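Part 3: Swapping the processor

I wrote this one for my old Clenado tower, but most desktops of that age come apart the same way. Give yourself 60 minutes the first time.

1. Shut down, pull the power cord and wait 20 seconds. I hold the power button in while I wait.

2. Lay the tower on its side and take off the side panel. Push any cables away from the socket — mine always flop right across the board.

3. Lift the lever and flip the metal bracket open. 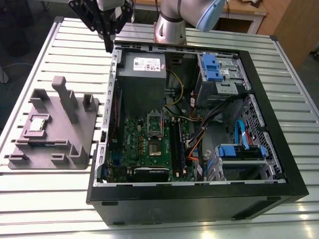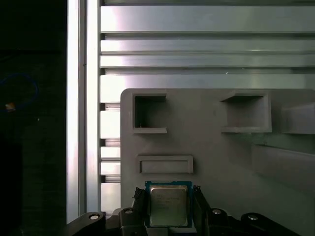 Caution: hold a processor by its edges only, and keep your fingers out of the socket!

4. Find the little triangle on one corner of the chip and match it to the mark on the socket. Lower it straight down. If it doesn't sit flat, lift it out and try again (please don't push).

5. Close the bracket and press the lever down until it hooks. It feels stiff, and that's fine.

Note: wipe off the old paste before you put the cooler back. A dab of new paste the size of a pea is plenty.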